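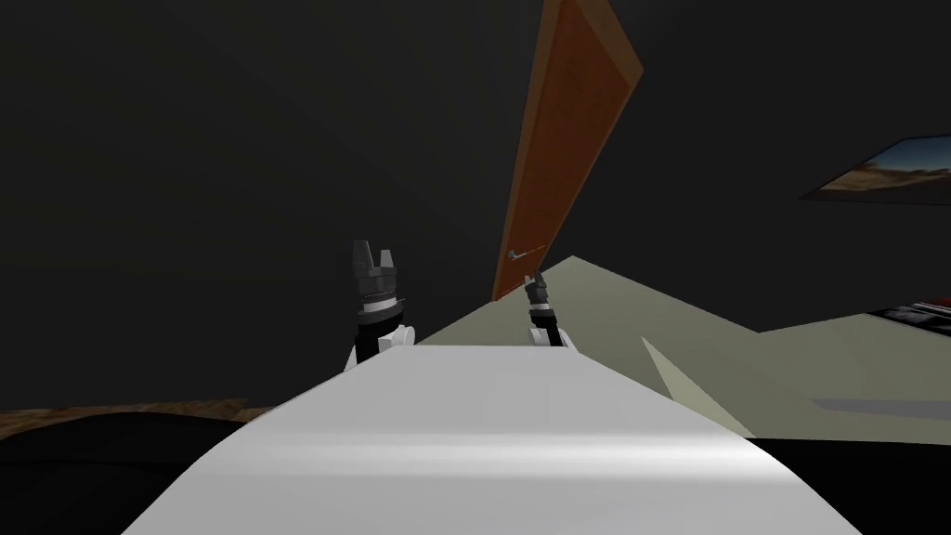 Figure 9.1 Simulated view over the robot's white body, with both grippers raised and a door beyond.

Chapter 9
Learning in Simulation, Testing in the Room

Chapter 8 ended with a policy trained only on recorded demonstrations. It did well in rooms like those it had seen and badly elsewhere. This chapter takes up the usual remedy, which is to make more rooms.

Our running case is the Dorkeo study. The authors built 26 rendered rooms in the Kvam simulator and collected 1,017 episodes of a two-armed robot at work in them. Wall colour, floor, furniture and viewpoint were changed between episodes – the task was not. The trained policy was then run on a real machine, with 15 trials per task.

Section 9.1 sets out how the rooms were varied. Section 9.2 deals with contact between gripper and object, where simulators are weakest. Section 9.3 compares the simulated and real success rates and asks how far one predicts the other. Readers who skipped Chapter 4 should go back to its notes on camera placement before starting.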